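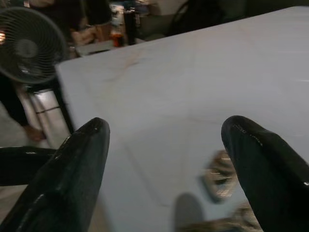
Cover picture. Pale gray-white tabletop.

Drenine Recipe Card Set — README

What it is

900 handwritten recipe cards, typed up, one plain text file per card. Home cooking mostly. Lots of cakes, lots of soup, a strange amount of pickled stuff. Cards came out of kitchen drawers in Drenine and were lent to us by the families. All cards went back.

Typed by Hanane Fawzy and Jad Twal. Checked by Nawal Lamrani. Questions to Nawal please, not Jad, he moved to Skona and his mail is slow.

Last update 23/04/2019. Fixes since March are in changes.txt.

Whats in the folder

cards/ — the text files
index.csv — card number, title, household code, language
units.csv — old measures and our best guess in grams or ml
changes.txt — what got fixed and by who

No scans of the cards. Some have phone numbers or family notes on the back and we only got permission for the recipe side.

How the typing was done

Spelling kept as written. Line breaks kept. Crossed-out words go in square brackets with an x first. Unreadable words are [??]. If a later hand added something, it starts with a plus sign. Hanane did the early batches before the plus sign rule so a few additions there are just mixed in. Will fix if there's time.

Titles are lowercase in the index, as written in the files. Yes this makes sorting a pain in places.

Known problems

— Card 60 and card 900 are the same plum cake from two households. Left both in, the sugar is differnt.
— 18 cards have no title. Index says "untitled", don't search by title only.
— 19 cards are in two languages, index lists only the first.
— "A cup" means whatever cup they had. units.csv picks one size. Do not trust it for baking.
— Oven heat is mostly "hot" or "good fire". Not converted.
— Canning and pickling cards are old practice. Not tested, not safe instructions, please don't make them from the file and give them to people.

Using it

Free for teaching, research, your own dinner. For a printed cookbook ask first, some families said yes to that and some said no. Household codes stay codes, please don't try to match them to names.

Credit line: Drenine Recipe Card Set, Fawzy, Twal and Lamrani.

To do

Ingredient tags. Second check on the soup cards. Merge Jad's notes on the old weights, he has them in a seperate file somewhere.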